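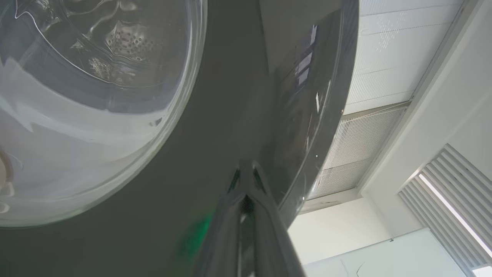
Laundry corner, a small gallery

Hello again! A few of you asked about the laundry corner after I went on (and on) about it in the last post. December 6, 2022, for anyone keeping track, and I'm still not bored of washing machines. I know, I know.

A bit of background for new people. When we moved to Urkton the nearest launderette was over in Pluvden, 29 minutes each way on the bus with a bag on my lap, and I did that from February right through the summer. So having a spot for doing the washing under my own roof feels like pure luxury, and I'm going to show it off whether it deserves it or not!

The charcoal one up top is my favourite to look at. I love a dark front and that enormous glass door, and the way the little holes in the drum go all swirly through the curve of it. Drums look like something from a space film if you get low enough.

Now for the white machine and the basket, which is where all my sorting happens. I'm a terrible sorter. Reds are the ones I'm strict about, after what I did to 11 perfectly good tea towels in the spring (pink, every one of them, and I still dry up with them). 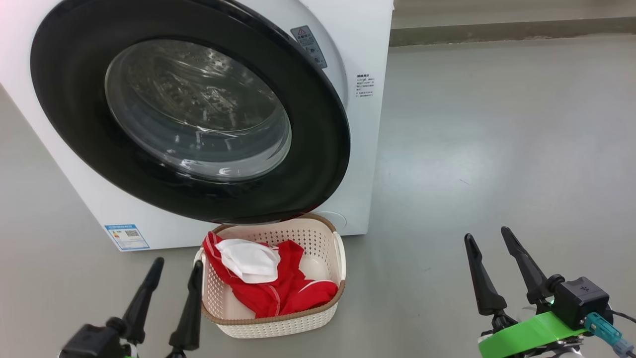
Cream basket, red thing with the white piping, and a white cloth that had better not go in with it.

I'm very fond of that basket. I bought it from Dramani, the household shop by the roundabout, and I went back 2 times before I made my mind up on the colour. It has holes all over the sides, so things can breathe a bit, and proper handle openings at the ends so you can get your fingers in when it's heavy. My old one had a solid lid and everything in it smelt of cellar by the end of the week. Never again!

Then there's the door question, and I've had messages about this. I leave mine open between washes. My mum always shut hers and always complained of the smell, and it took me years to put those two together.

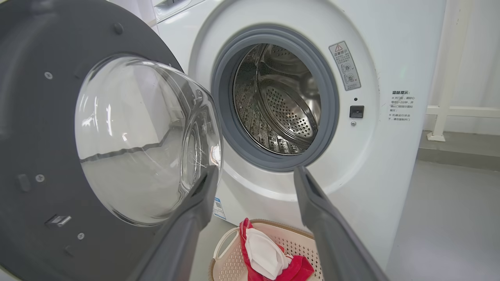

I also run a cloth round the rubber seal when I remember, especially along the bottom where the fluff and the hairgrips end up, and I check the drum for odd socks before I load anything new. For powder I'm using Zavow at the moment, the plain one, and around half of what I used to put in. Towels come out softer for it, I'm sure of that.

Next time I'll do the shelf and the airer, once I've decided where the airer is going to live. If you've got a tip for getting creases out without ironing, pop it in the comments, I'll try anything once!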